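Grultard Shared Workshop – Arm Build Group
Minutes, 25/05/2022

Present: Wendelin Lanz (chair, also typing), Grabner, Jaken, Ciris bench people (both), one new member sitting in
Apologies: none received
Start: late, door code had changed again

1. Last minutes

Read, ok. One fix – the spare motor was bought by Grabner, not the group. He wants it back when we're done with it.

2. Money

Balance 3,675. No change since last meeting except the cable order, which comes out next month. Jaken asked if we can put 30 aside for fasteners so people stop taking them out of the laser drawer. Agreed. Wendelin to get a tin and label it.

Request from Ciris bench for a second power supply. Not decided. They will send a link and a price, then we look again. No buying before that please.

3. Arm – mechanical

Wrist bracket is back on after the reprint. Holes lined up this time. Grabner used thread lock on the wrist screws only, the shoulder ones are still bare so check them before every session, by hand, no power driver.

Play in the base joint still there. Less than in spring. Jaken thinks bearing, Grabner thinks the bolt circle on the mounting plate. Talked about this too long. Jaken will take the base off and measure, and bring numbers next time.

Cable at the wrist end: wants a proper clip. Zip ties keep creeping. Ciris bench has a drawer of P-clips, will try two sizes.

Belt tension ok, leave it alone.

4. Arm – gripper and the plate job

Main item tonight. Goal for this round is the same as agreed before: arm picks one plate, holds it at the rack, sets it in, lets go. One plate at a time, no stacking, no cups.

Grip is on the rim at the side. Tried gripping nearer the front of the plate last month, did not like it, the plate wanted to roll. Side rim stays for now.

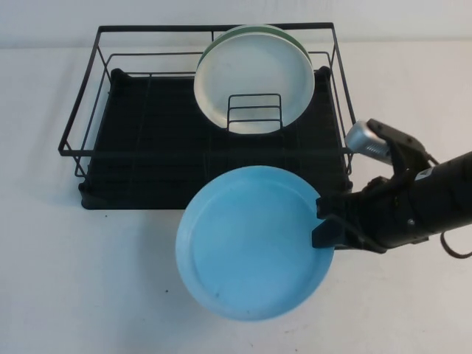
Item 4 – blue plate held at the rack, gripper on the right rim.

Comments from the table, in no order:

– Jaken: the tilt is too flat for going into a divider. Needs to come up a lot more before the arm moves in over the rail. Proposes a fixed "stand up" pose between pick and place.
– Grabner: fine, but that pose has to be well clear of the front rail or we hit wire.
– New member asked why not lower the rack instead. Fair question. Answer was the table height is set by the base plate and no one wants to drill again. Could put the arm on a riser though. Parked.
– Ciris bench: finger pads are too hard. They have silicone sheet, will cut a pair and glue them on. Wendelin asked that the glue be something that comes off agian.
– Plates already standing at the back of the rack – do we program around them or clear them out each run? Agreed leave them in. A real rack has stuff in it.

Grip force: currently one number in the config, set by feel. Grabner wants it written down somewhere with who changed it and when. Agreed, top of the log file.

Vote on the stand up pose: all for. Jaken writes it, Grabner checks on the bench at slow speed before anyone runs it at normal.

5. Software

Short one. Config file split in 2, one for the arm limits, one for the poses. Limits file is not to be edited without telling Wendelin. Poses file, go ahead, but keep a copy.

Start script still hangs if the gripper board is plugged in second. Workaround: gripper board first. Jaken says he knows what it is. He said that last time too.

Logs fill up the small laptop. Anything older than a month gets moved to the shared drive. Ciris bench to do this, and to delete the duplicates from the first pose tests.

6. Safety / shop rules

E-stop has to be on the table within reach, on the side of whoever is running it. Over the last few sessions it ended up on the shelf. Not ok.

Hands out of the rack while the arm is powered. Power off to swap plates, even for a quick swap.

Sign on the door when running. Old one fell down, new one needed. New member offered, thanks.

Food off the arm bench. Yes, also coffee.

7. Open evening in September

Do we show the arm? Jaken yes, Grabner only if the place step is dependable by then. Agreed to decide in the next meeting but one. If we show it, slow speed only and a rope line in front. Wendelin to ask the front desk what floor space we get.

8. Any other business

Soldering iron on bench 2 has a bad tip, do not use, replacement ordered.
Grabner has a box of old stepper motors to give away, first come. Gone in a week or they go to scrap.
Keys – whoever has the tall cabinet key, please put it back on teh hook.

Actions
Wendelin – fastener tin, limits file, floor space question
Jaken – base measurements, stand up pose, start script
Grabner – bench check of pose, grip force line in log
Ciris bench – P-clips, finger pads, log cleanup, power supply link
New member – door sign

Next meeting same place, date to go round by mail.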